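Ticket 1354 – Krishnan policy evaluation, success rate drops on dark glossy tables
Project: Sernidon sim benchmark
Component: scene randomization / wrist view
Status: Resolved, one follow-up open
Priority: Medium

Reported behavior

The Krishnan policy was trained on 3000 simulated demos of the two-cup stacking task. On the standard evaluation set it behaves as expected. On the scenes with a dark wood table it often goes down to a spot on the bare tabletop and closes on nothing. Same checkpoint, same cup models, same instruction text. The failure does not depend on the floor or wall material. We swapped both and got the same result.

Steps to reproduce

1. Load the evaluation config with the brown table and the stone floor.
2. Use the default start pose, gripper open and clear of the table.
3. Run 15 episodes with the fixed seed list.
4. Save both camera streams. The external view alone is not enough to see the problem.

The external view gives no hint of trouble. The lavender cup and the green cup are both easy to pick out against the wood.
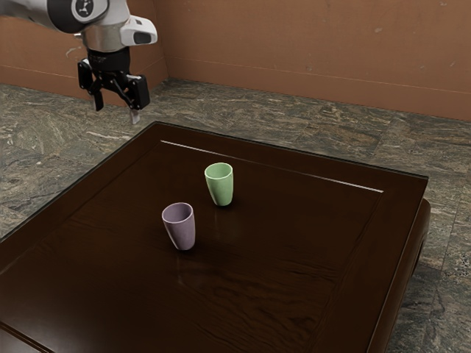 Does the policy fail if it gets only the external camera?
It fails far less often on the dark table, but placement gets worse on every table, so dropping the wrist camera was not accepted as a fix.

Log

09:10 – Checked physics first. Cup friction and mass match the training config. Contact solver settings match too. Ruled out.

09:45 – Checked camera extrinsics. The wrist camera offset is the same in the training and evaluation builds. Ruled out.

10:30 – Replaced the table material with a flat matte brown of the same average color. Failures stopped on all 15 seeds. Put the glossy material back and they returned. So the color is fine and the finish is the problem.

11:20 – Went through the training materials. The randomizer was supposed to draw table roughness from the full range. In the Promon export the lower limit had been clamped, and none of the 3000 demos has a shiny table in it. The clamp came in with a render speed patch and was never taken out.

13:05 – Computed saliency maps on the wrist stream for the failed episodes. Most of the weight sits on the light reflection in the wood. A low, muted cup near the corner of the view gets very little. With the contrast this strong, the reflection is the brightest large shape the encoder sees. 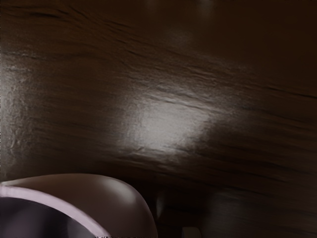
Ticket author, simulation and evaluation, Miresstead

14:00 – Tried the cheap fix first: random brightness and contrast on the wrist images at training time. It helped a little. The arm still drifted toward the reflection on the worst seeds. Not enough to close the ticket.

15:15 – Removed the clamp and re-rendered 104 of the existing demos with low roughness and random light positions. The actions were left alone and only the images changed. Started fine-tuning from the same checkpoint.

Next morning, 08:30 – Fine-tuned checkpoint passes all 15 seeds on the dark table. Standard set unchanged. Saliency on the wrist stream now follows the cup rim in the episodes I looked at.

Resolution

Root cause was a clamped roughness range in the Promon export, which left glossy surfaces out of training. Fixed by removing the clamp and fine-tuning with the 104 re-rendered demos. The export script now writes the sampled roughness range to the run header – check it before starting a long render.

Notes for anyone comparing numbers

Results on dark tables from before this fix should not be compared with later ones. The matte results are still good. If you use your own table materials, set roughness in the material file and leave the global override off, or the override wins without a warning.

Open follow-up

Light positions were randomized together with roughness, so we can't say how much each one contributed. A run with fixed lights and low roughness is in the queue. Results will be added to this ticket.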